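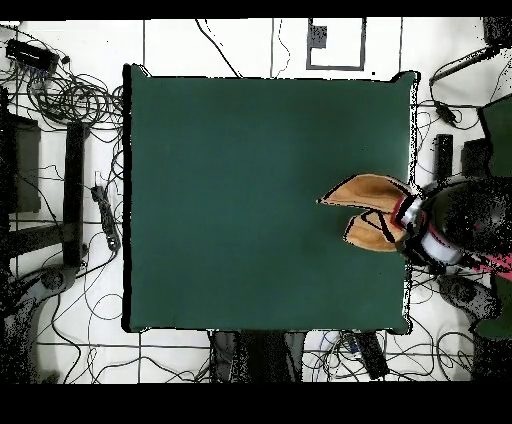 Dark green mat on a white tiled floor.

Club round-up: Rarklow Town look ahead to the new season

July 4, 2023

Rarklow Town are back in training and the squad already looks different from the one that finished last season in mid-table. Three players have left, two of them for clubs nearer home, and the manager, Mei Lindqvist, wants replacements in before the league programme starts.

Goals were the problem. The defence held up well enough through the winter, but too many matches finished level when a bit more care in front of goal would have won them. Lindqvist has told supporters that a striker is the first job and that she would rather wait for the right one than fill the shirt in a hurry. A trialist played 45 minutes of the practice match against Evell and did well without scoring. He has been asked to come back.

That match ended 1-1. Evell took the lead from a corner, which will annoy the coaching staff as set pieces have been worked on every evening since the players returned. Krasniqi equalised after the break with a low shot from the edge of the area. He missed most of the spring with a knee injury and it was good to see him get through the second half at full pace. He will probably start wide on the left, with the captain moving inside.
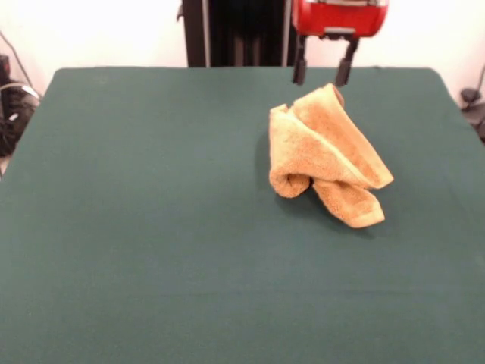
The next friendly is away to Stundon, who went down last season and have kept most of their team together. They are expected to be strong again and it will be a harder test than Evell. Kick-off is at 3 pm. Supporters travelling by car should use the main road, as the lane behind the ground is closed for drainage work. There is no need to buy tickets in advance and under-16s get in free.

Season tickets are now on sale at the same price as last year. The club sold just under 500 last season and would like to pass that figure this time. Holders who want to keep their usual seat need to renew by the end of the month. After that any seats left over go on general sale. Forms can be picked up from the office or the tea bar.

The pitch has been reseeded at both ends and is closed to everyone until the ground staff say otherwise. Please keep dogs and children off it, even when the gates are open. The away goalmouth was in a poor state by April and needs the rest. Training will stay on the school field for now.

The women's side have moved up a division and start their campaign in September. They are looking for a goalkeeper and would also welcome defenders with some league experience. Anyone interested can turn up at training with boots and shin pads, or leave a number at the office.

Last season's end-of-year shirts are still available in small and extra large. Fixture cards will be handed out at the first home match.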